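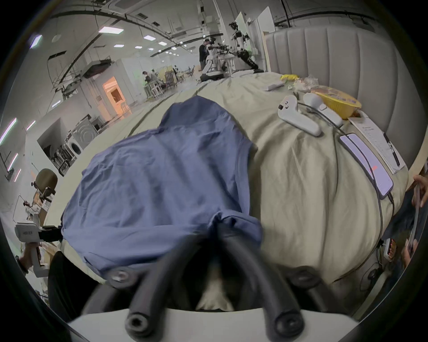

The two-bag summer

The Wekholm ferry has changed its luggage rules again, and this time they have a scale. As of 2024-06-08 each passenger may bring two bags, with a combined weight of no more than 62 pounds. Anything heavier travels on the freight boat, which leaves when it feels like it.

Those of us who rent on Nygård every year have opinions. My own household used to arrive with a waffle iron, a box of paperbacks and enough sweaters for November, then spend the week in one T-shirt apiece. I still intend to complain about the rule.

Some practical points for members booked on the June and July crossings. The scale is at the Sikent end of the dock, next to the coffee window, so your bag will be weighed in front of people holding pastries. Coats you are wearing don't count. Last summer I saw a man board in three of them, in full sun, with great dignity.

Coolers do count. So do folding chairs, but the shop in Kisteck rents those for 13 dollars a week, and they are no more uncomfortable than yours.

The cottages have sheets, towels and pans. They do not have a decent can opener and never have. Pack one. It weighs almost nothing, and you will be very popular by the second evening.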